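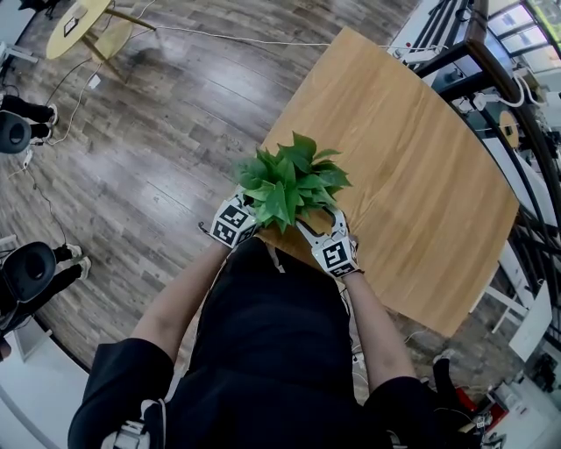

Plant Cuttings: Frequently Asked Questions

Villance Houseplants sells rooted plants and fresh cuttings by mail and at our Ferraro Street shop. These are the questions we get most often about cuttings of pothos and similar trailing plants.

Last updated 2023-05-05

What do I get in a cutting bunch?

A bunch is a handful of fresh stems with leaves on them and no roots. Each stem has at least one node, the small bump where a leaf joins the stem. Roots grow from the node. A leaf with no node may stay green in water for weeks but it won't make a new plant.

How should I unpack the cuttings?

Clear a table and take the whole bunch out by the stems. Don't pull on the leaves. Separate the stems one at a time and lay them flat. If any leaves were creased in the mail, leave them on unless they turn brown or mushy.

My cuttings look limp. Are they dead?

Probably not. Trim a little off the bottom of each stem, stand them in room temperature water, and give them a day. Most perk up overnight. Stems that are black or soft at the base should be cut back to firm green tissue.

Which leaves do I take off?

Any leaf that would sit under the water. Submerged leaves rot and cloud the jar. Leave at least one leaf on every stem.

Can I use tap water?

Yes. Change it once a week, or sooner if it looks cloudy. Any clean jar or glass will do. The Winano rooting jar we sell has a narrow neck that keeps stems upright, but you don't need it.

How long until I see roots?

Small white nubs usually show in one to two weeks. Count on up to 28 days before they are long enough to plant. Cuttings root more slowly in a cold room or a dark corner.

Where should I put the jar?

Near a window, out of direct afternoon sun. Keep it away from heaters, and keep it off any table where you have a power strip or chargers plugged in. Jars get knocked over.

When do I move them to soil?

When the roots are as long as your finger is wide, or a bit longer. Use a small pot with a drainage hole and ordinary potting mix. Put several stems in one pot if you want a full plant. Keep the soil damp for the first two weeks, then let the top dry out between waterings.

Can I skip the water and plant them right away?

Yes, pothos will root in damp potting mix. Push the lowest node under the surface and keep the mix moist. The drawback is that you can't check on the roots.

Can I leave them in water for good?

You can. Growth will be slower and the leaves may stay smaller. Add a few drops of liquid plant food each month.

Are the plants safe for pets?

Pothos is toxic to cats and dogs if chewed, and it can irritate a person's mouth too. Keep cuttings and trimmings out of reach. The sap bothers some people's skin, so wash your hands after trimming.

My plant is getting long. Can I take my own cuttings?

Yes, at any time of year, though spring and summer are best. Cut just below a node with clean scissors. The parent plant will usually branch from the node above the cut.

What does shipping cost?

Orders over $25 ship free. We stopped shipping with heat packs at the end of April and will start again in the fall.

What if my order arrives damaged?

Send a photo and your order number within two days of delivery. Doaa Salem handles replacements and answers most messages the same day. You can also bring the cuttings to the shop at 236 Ferraro Street.

Do you sell the Onum potting mix in larger bags?

In the shop only. It is too heavy to mail.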